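Vilgate's fall art show has a date, and a theme people are already arguing about

So the Vilgate open art show is back, and I finally have details for you. Doors open Thu 1 October at the old Crabtree building on the mill side of the river, and it stays up for 11 days. Entry is free. Parking is the usual mess, so walk if you can.

The theme this year is "What We Kept," and every piece has to come with a written statement of up to 500 words, hung right next to the work in type big enough to read without squinting. I know some of you groaned just now. I groaned too! I paint boats, and I've never had much to say about them beyond "I like boats." But I've had a week to chew on it and I'm coming around.

My own entry is a small painting of my grandfather's kitchen drawer, the one with the string and the dead batteries and the keys to houses he'd moved out of. When I sat down to write the statement I figured it would take ten minutes. It took three evenings. I kept finding out things about the painting that I hadn't known while I was making it, like why I'd left the keys so much brighter than everything else. I ended up going back in and repainting the left side.
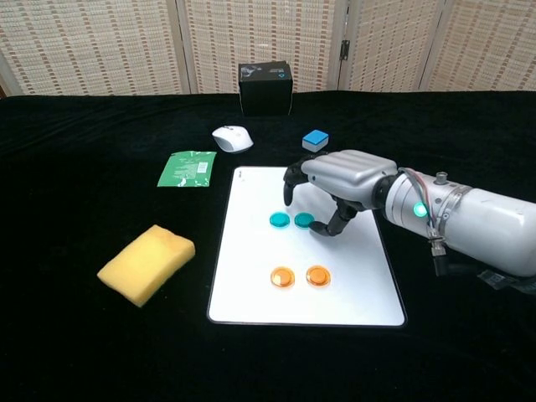
Cyril Hartley told me over the phone that he thinks the statements are a mistake, and that if a sculpture needs a page of typing to get its point across then the sculptor should have kept carving. He's entering anyway. His piece is a pair of work gloves cast in plaster, palms up, and his statement so far is one sentence long. He wouldn't read it to me.

Tania Kodikara has gone completely the other direction. Her collage is made from grocery lists her mother wrote over many years, layered so that only the crossed-out items show, and she says she's cut her statement down four times and it's still over the limit. I got a look at the collage in September and I stood there way longer than I meant to (the word "peaches" comes up a lot, and I have no idea why that got to me, but it did).

There's prize money too, more than last time. The top award is $2,600, paid for by Gavum, the framing shop on the square, and there are 5 smaller ones split between painting, sculpture, photography, textiles and student work. The student prize is the one I'd watch. Last fall the best thing in the whole building was a charcoal drawing of a bus stop, and it was done by a tenth grader who'd never shown anything before.

Opening night has music from Zundumus, who play something between folk and polka and are a lot more fun than that sounds. They go on at seven and they're loud, so if you'd like to read the statements in peace, come on a weekday morning.

Drop-off for work is at the side door, the green one, up to the evening before opening. Bring your piece ready to hang, with wire on the back, and bring your statement on paper. They aren't printing them for anybody this year.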